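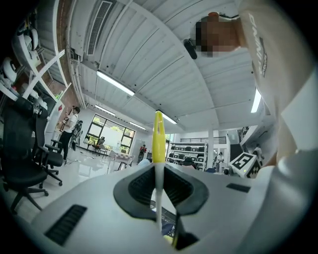
White corrugated ceiling, red brick wall. Photo: Noeline Grimshaw

I have worked in 14 offices and could draw you the ceiling of none of them. We fuss over chairs for months, then hang the lights wherever the ladder happened to stop. A ribbed metal ceiling at least admits it is a roof. The foam tiles at my old place in Veltitz pretended to be a cloud, and shed on my lunch. Give me ribs, brick and a big window with trees in it. I'll bring my own cushion.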